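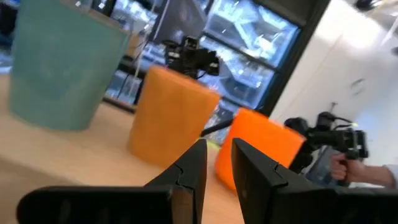 Remisby Community College has offered evening classes in conversation for adults returning to education for 10 years, and for most of that time they have been led by Édgar Ñahui. The classes carry no examination and lead to no certificate. Students attend from seven o'clock in the evening, many of them directly from work, and spend two hours speaking to one another on a subject that they have not been told in advance. Mr Ñahui holds that the arrangement of a room has more influence on how people talk than the subject does, and he is particular about its details: a light wooden table with cups standing on it, three of them and each a different colour, is in his view a better place to begin than a row of desks. "People speak differently when there is a cup within reach," he said. "It gives them something to do while they think, and it allows them to be silent without embarrassment."

Mr Ñahui came to the college as a teacher of Spanish. His first post was in the languages department, where he taught beginners from a textbook and prepared them for a written paper at the end of the summer term. He recalls that his students performed well on paper but were reluctant to speak, and that the reluctance extended to English, which was for most of them their first language. "I would ask a simple question about their week and receive one word in reply," he said. "I had assumed that the difficulty was grammar. When I put the same question in English, I received the same one word."

He proposed a short course with no written work, and the college agreed to run it for a single term. The first group met in October in a former drawing office on the Jundmont site, with nine students enrolled. Two left after the opening session. The remaining seven completed the term and asked for it to be continued, and the course was entered in the prospectus the following year under the title Conversation for Adults. It has kept that title, although Mr Ñahui admits that he has never cared for it. "It sounds as though there is another kind for children," he said.

Enrolment this year stands at 152, divided among several groups. The college has considered larger classes and has decided against them on Mr Ñahui's advice. He prefers a group in which each person can be heard without raising his or her voice, and he asks the quieter members to choose their seats first. Those who arrive confident are placed beside one another. "They will interrupt each other, and that is useful," he said. "A person who is interrupted for a whole evening begins to notice when he does it himself."

Asked how a typical session proceeds, Mr Ñahui explained that it opens with a question read from a card. The cards are kept in a wooden index drawer which belonged to the old college library, and there are now 600 of them. Some were written by former students. The questions are deliberately plain: what was sold in the shop nearest your first home, which journey do you know best, who taught you to cook. Questions of opinion are held back until later in the term. Mr Ñahui has found that members of a new group will defend an opinion before they have listened to anyone else's, while a question about a shop or a bus route leads them to compare what they remember.

He does not correct grammar or pronunciation, and he speaks very little once the card has been read. This has at times been a source of complaint. One student, in the early years of the course, wrote to the college to ask what the teacher was being paid for. Mr Ñahui kept the letter and regards the question as a fair one. "My work is mostly done before they arrive," he said. "After that I listen, and I decide when to let a silence go on. I have become better at that. At the start I would fill every gap within a few seconds, and the students learnt to wait for me."

The course is supported in part by the Jurić Fund for Adult Learning, which meets the fees of students who would otherwise be unable to attend. The fund's grant also paid for the curtains and the carpet in the Jundmont room, which had a severe echo. Mr Ñahui considers the carpet the most valuable teaching aid the college has bought for him. Before it was laid, students with some loss of hearing tended to leave at the interval - several have since returned.

A second strand of the course, known as Pomeo, was introduced for people who have recently moved to the district. It pairs a new resident with a long-standing one for the length of a term. The pairs are drawn by lot, and a pair may ask to be changed once without giving a reason. Few have done so. Mr Ñahui mentioned one pair, a retired surveyor and a young baker, who finished the course three years ago and still meet on the morning of the market.

Mr Ñahui intends to reduce his own teaching next year and to spend more time preparing other tutors. Two have already begun to lead groups under his guidance. He has given them the index drawer, a plan of the seating and very little written instruction. "I asked them to attend for a term as students first," he said. "One of them found it extremely uncomfortable. She is going to be very good."

Applications for the coming term may be made at the college reception or by post. No previous study is required.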